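4.2 Open Day Demonstration at Kirkum

The second part of the study was carried out in March, during the open day of the Kirkum workshop. Visitors came in two groups, and each group stayed at the demonstration table for 15 minutes. They first watched a short explanation by Siu-fong Kan, and after this they were invited to take the hand-held gripper and try the cup task by themselves. We did not give any training before the first attempt, because we wanted to observe how people understand the tool when they see it for the first time.

The task was the same as in Section 3. The visitor approaches a clear cup with the fingers open, closes them on the cup, lifts it, and puts it down at another place on the table. A cup of this type is difficult for our method, as its wall has few visible features against a pale background. For this reason the trials at Kirkum are reported separately from those made with the colored Bukwood blocks.

Most visitors kept the tool too high in the beginning and lowered it only when they were already near the cup. We asked them to start low and to move forward slowly. Figure 6 gives the view from the tool at a distance from the cup, with both fingers open and the white filling visible through the cup wall.
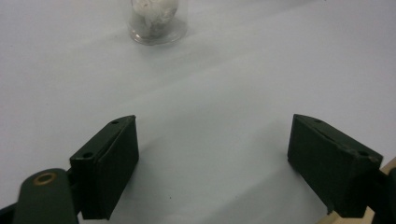

Figure 6. Approach to the clear cup, seen from the hand-held gripper.

Dumisani Venter objected in the discussion after the demonstration that a visitor who has just watched an expert will copy the expert's speed, and that our first attempts are therefore not really first attempts. We accept this remark. In the later session at Aasen the explanation was given without showing the movement, and the two sets of trials are compared in Section 4.3. The written instructions were identical in both places.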